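Kouris Open Day Recordings

Clips from the open day at our Trorport workshop in August, when visitors got to pick up the hand-held grippers and try them out for themselves. We loved doing this!

Contents
1,147 clips in total: 900 for training, the rest for testing. Each clip is one attempt at picking something up or passing it on.

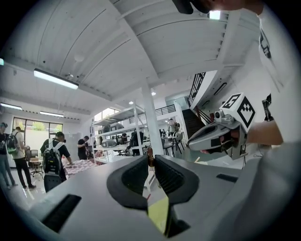
Visitors were free to choose what to grab and how, so expect a lot of variety (and plenty of chatter in the audio, which we kept on purpose). The handovers between two people are my favorite part by far. 354 clips have a written note from the person who recorded them.

Known gaps
Left-handed users are few. Notes are in English only.

Thanks to Hinness for lending us the tables.

Last updated 20 Oct 2025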